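Public Works Notes: Planning for the Crack Sealing Rover

2023-02-21

The Pastonthorpe streets division has asked for money in the coming budget to buy one self-driving crack sealing unit, along with the camera and software needed to tell it where to go. The request goes to the budget hearing with the rest of the capital list. Residents have been asking what the machine would do and what it would replace, so this item covers what we know so far.

We seal cracks by hand today. A crew of four closes a lane, cleans the crack with air, and walks the hot kettle along it. The work is slow and hard on the knees, and most of the season goes to the main roads. The narrow residential streets wait, and some wait too long. Once the surface has broken into small blocks, sealing is the wrong treatment and the section has to be cut out and patched.
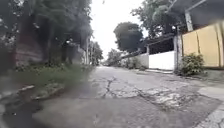
What the machine can and cannot do

The unit on our list is the Bosico. It is a battery-powered cart that finds a crack with its own camera, follows it, and lays sealant behind a heated nozzle. One operator walks with it. It is meant for single cracks with sound pavement on both sides. It does not patch, and it does not fix alligator cracking, where the lines join up into a net. Those areas stay with the paving crew and are paid for from the paving line, which this purchase would leave as it is.

Before we can say how many hours of work there are for a machine like this, we need to know how much of our cracking is the kind it can handle. That is the reason for the survey. Street-level pictures are being sorted into three groups: seal by machine, seal by hand, and patch. A long crack down the middle of a street with curbs on both sides would normally go in the first group. Side branches and dark pavement near the gutter get a second look from an inspector, because sealant will not hold on a damp surface and the camera can mistake a stain for a gap.

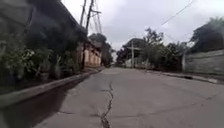 Lengthwise crack in the road, with finer side cracks near the bottom of the picture.

The sorting software is called Losow. We would pay for it by the year whether or not the cart is bought, and we think it is worth having for the inspection work alone. It still makes mistakes. It has marked shadows as cracks, and it has trouble where the surface is blotchy. Every street it sorts is checked by a person before it goes on a work list, and the budget request includes the staff time for that.

We also looked at the Machala, a larger unit towed behind a truck. It carries more sealant and covers more ground in a day. It also needs a wider lane than many of our side streets have, and it would need its own bay at the yard. For those reasons it is no longer on the list. If the county decides to buy one, we would be glad to talk about sharing it for the main roads.

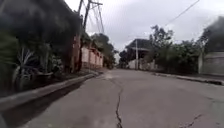
Costs to plan for

The purchase price is only part of the request. These are the other items we have asked the budget office to carry:

Sealant. The cart takes a finer grade than the kettle does, and it comes in 60-pound boxes. We would stock 100 boxes for the first season.

Batteries. One set comes with the machine. We want a second so the cart can work a full shift.

Training. The seller includes training for four employees. Anyone after that is extra.

Charging. The yard needs one new circuit. Our electrician can do the work, so only the parts are in the request.

Repairs. We have asked for a service contract in the first year and will decide on later years once we have our own repair records.

No positions are cut in this plan. The kettle crew stays and would spend more of its time on the main roads and on hand work the cart cannot reach.

If the request is approved, bids go out in the spring and delivery would be in August. That leaves part of the dry season to try the cart on a few short streets before the weather turns. Trimming overgrown verges would be scheduled ahead of it where plants come close to the curb.

Written comments on the capital list can be left at the public works counter or handed in at the hearing. Please give the street name and nearest cross street if you are reporting a crack.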